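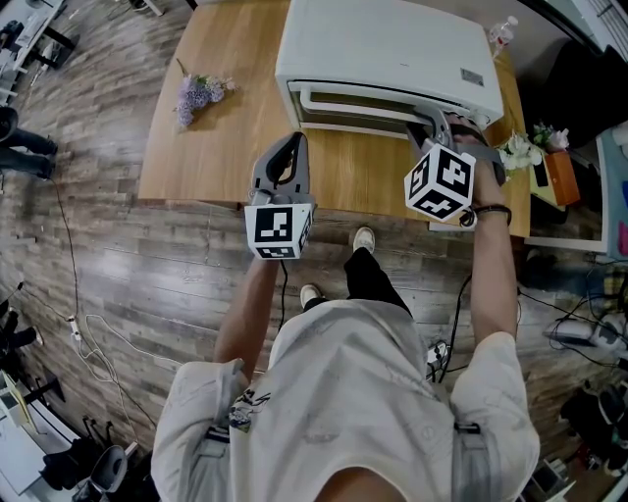

Figure 2. Two hand-held grippers at a table, the right one reaching toward a white appliance.

3.2 Water hardness and the taste of black tea

We turn now to the part of the study that gave us the most trouble, and, we have to admit, the most pleasure. Tea drinkers have long believed that the same leaves taste flatter in one town than in the next, and we wanted to give that belief a fair hearing. Yayra Agyeman collected tap water from Sedlow, where it is quite hard, and from Cadine, where it is soft, and the two were kept in closed glass bottles until the morning of each tasting. Every pot was brewed for the same length of time, with leaves from a single batch bought in November.

Our panel of 30 tasters, all of them regular tea drinkers and wonderfully patient with us, filled out 297 usable score sheets between them. Tea made with the Cadine water was generally judged brighter and a little more bitter, while the Sedlow cups were more often called smooth or dull (sometimes both on the same sheet!). We left out the sheets from 2 tasters who had colds that week. Darragh Ní Mhurchú repeated the scoring with milk added, and there the gap between the two waters shrank a good deal, although 11 tasters still preferred the softer one every time. We come back to the effect of milk in Section 4.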